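Odico's wire cell is down for upkeep again, and the vendor calls that normal

Pelwood — The automated cell that sorts short wire harnesses at Odico's assembly shop has been running since September, and it has spent a fair share of that time switched off with its guard open. The company says the stoppages are planned. People who work with this kind of equipment may want to hear more than that.

Odico bought the cell from Lauritsen, which also holds the service contract. It uses a two-finger gripper from Flekel to lift harnesses out of a shallow tray, turn them the right way round and set them into a test fixture. Lauritsen's sales sheet describes the setup as "light maintenance." The service schedule that came with it runs to 29 items.
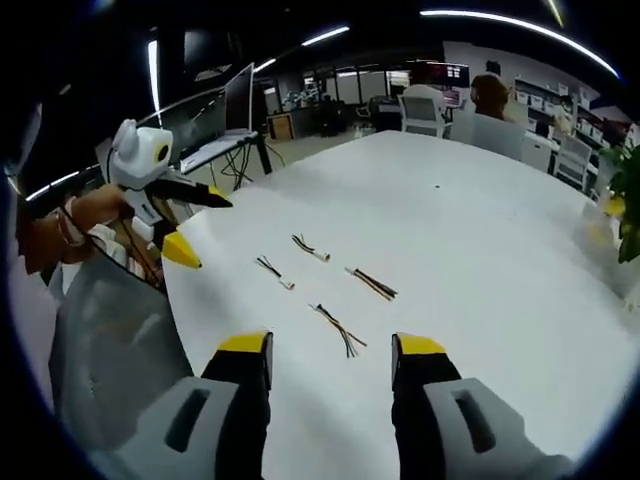

Fingertips are where most of the upkeep goes. The Flekel fingers have a soft tip that is meant to be replaced after 300 hours of running, and a worn tip lets thin leads slide out sideways as the arm lifts. Before a new set goes into the cell, the shop tries the grip by hand at a bench, using hand-held grippers and a few harnesses laid out on a white tabletop. The yellow tips take the wear, and the harnesses themselves are awkward customers: one is a thick group of leads lying side by side, while another fans out into separate strands at one end. A tip that closes nicely on the first may do a poor job on the second. Lauritsen's instructions treat both as the same part.

Changing the tips is simple on paper. The cell is locked out, the old tips come off, the new ones go on, and the gap between them is set with a gauge. Then the arm has to be taught its pick height again, and this is where the time goes. The manual allows 4 minutes for the step. Odico would not say how long it takes in practice, only that the figure was "achievable with experience."

There is also the matter of the camera. The cell finds each harness by looking for the connector end, so it has to be recalibrated whenever the gripper has been off the arm, even if it went back on in exactly the same place. Lauritsen says this protects accuracy. It also means that a job on one end of the machine always creates a job on the other, and the sales sheet does not mention the second one.

Color has caused trouble too. The vision settings were first tuned on harnesses with dark plugs, and the white connectors that make up much of the work tended to vanish against a pale tray. Odico swapped in a darker tray liner during the first weeks and had the lighting turned down. Lauritsen now recommends the darker liner to all buyers — at extra cost.

The company has made some sensible changes. Spare tips are kept beside the cell in matched sets, and the bench trial was added after a bad batch got as far as the arm. Operators check the tips at the start of each shift, at 6 a.m. and again at 2 p.m., and write down any harness the gripper drops. Those notes have been more useful than the cell's own error log, which files a dropped part and an empty tray under the same code.

Posture matters at the bench. Harnesses are scattered at different angles on purpose, because the tray feeder does not line them up either. In a typical trial the tester tries the nearest one first, then reaches for those lying farther back, where the fingers come in at a flatter angle and a weak tip shows itself sooner.
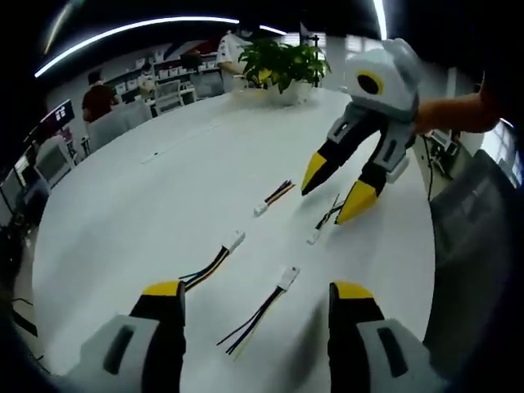 What the contract covers

Lauritsen's contract includes 3 service visits a year. Tips, gauges and tray liners are billed separately, and so is any call that the firm traces back to "part variation," a phrase that could cover nearly every harness the shop handles. Odico says it has not yet disputed a bill.

Neither company would release figures for running time against downtime. Lauritsen said a fair comparison could only be made after a full year. Odico said the cell was meeting its goals but did not say what the goals were.

A new tip with a deeper groove is due from Flekel later in the contract. Lauritsen expects it to last longer between changes, though it has not published any test results and the replacement interval in the draft manual is the same as before. Odico plans to try the new tips at the bench before putting them on the arm.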